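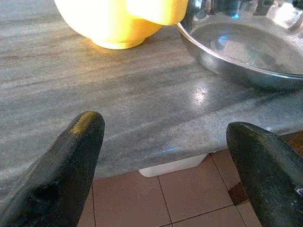

Gripper maintenance on the Crenshaw kitchen arm took up most of March. Rami Tannous replaced the wrist bearing and reset the finger alignment, and the arm is back on the counter task with the steel bowl. The left finger has a yellowish patch along its upper ridge that looks scuffed, so we are holding a spare pair at Postthorpe and will compare the two before ordering more. The right finger stays in service.

The fingers are now checked every 200 cycles, down from 300. Each check takes 20 minutes and is logged by Marlina Liew. We lost 7 hours to the bearing job, mostly waiting on the part from Wedow.

Still open: the wrist cable clip works itself free on long reaches. Rami is trying a wider clip. Spending is within the parts budget, and we are not asking for a change this quarter.

Sulastri Raju
Kavville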